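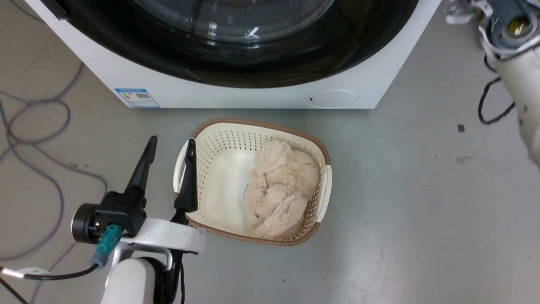
**Akero** 是一台自制的双臂家务机器人,由 Abdelghani Alaoui 和 Bouchra Hamdy 在 Groltdale 共享工坊制作。它的主要任务是整理和搬运衣物。项目的图纸和程序都公开,任何人可以下载和修改。

## 历史

Alaoui 原来的工作是修理家用电器,业余时间学习电机控制。他最早做的是一只固定在桌面上的单臂,只能夹取袜子和手帕一类的小件。Hamdy 加入以后,两个人决定改为双臂,并且把工作地点从桌面移到地面附近,这样机器人可以直接面对滚筒洗衣机和洗衣篮。

双臂版本于2021年3月28日(星期日)在工坊的开放日第一次公开运行。当天只演示了左臂,右臂的驱动程序还没有写完。同年4月,右臂也开始工作。

## 结构

两条手臂的外壳以白色为主,关节和末端部分有黑色零件。左臂末端装有黑色的两指夹爪,夹爪后面是腕部壳体,线缆通过一个蓝绿色的插头接入腕部,再沿手臂向下走。线缆上贴有白色标签,方便拆装时辨认。

手臂的线缆大部分走在外面,没有藏进壳体。Hamdy 在制作笔记中解释过这个选择:走外面虽然不好看,但是换一根线只需要几分钟。缺点是线容易碰到关节,所以每次修改动作以后,必须用慢速把整个动作走一遍,确认没有拉扯。

关节控制板采用 Dimitrov 电路板,这是工坊另一位成员设计的小型驱动板,每条手臂使用4块。上层程序名为 Fovinow,负责安排两条手臂的先后顺序,避免它们在洗衣机门前相撞。

## 工作方式

取放衣物的过程由几个较短的动作连接而成。夹爪先接近篮子,用指尖轻触篮子的内壁,根据电机电流的变化判断篮壁的位置,然后再移向衣物。制作者把这一步叫做“摸边”。采用这个方法的原因是浅色的塑料篮在灯光下反光比较强,只依靠相机时,篮壁的距离常常算错。

绒毛类的物品对夹爪来说比较容易,表面蓬松,夹偏一点也能提起来。薄而光滑的衬衫比较难,两指经常只夹住一层,提到一半就滑落。

## 测试

工坊保存了一份测试记录,其中一组共有511次抓取,按衣物种类分别登记。记录只写成功或失败,以及失败时夹爪的位置,没有记录所用的时间。两位制作者认为速度在现阶段不重要。

全部材料的费用大约为2000欧元,不包括借用工坊设备的部分。

## 已知问题

- 夹爪的两指没有触觉传感器,只能从电机电流间接估计力的大小。
- 地面上的线缆需要在运行前整理,Fovinow 不会识别它们。
- 洗衣篮的提手如果正好在夹爪的路线上,“摸边”会得到错误的位置。
- 机器人还不能自己打开洗衣机的门,门要由人打开。

## 参见

- Dimitrov 电路板
- Fovinow
- Groltdale 共享工坊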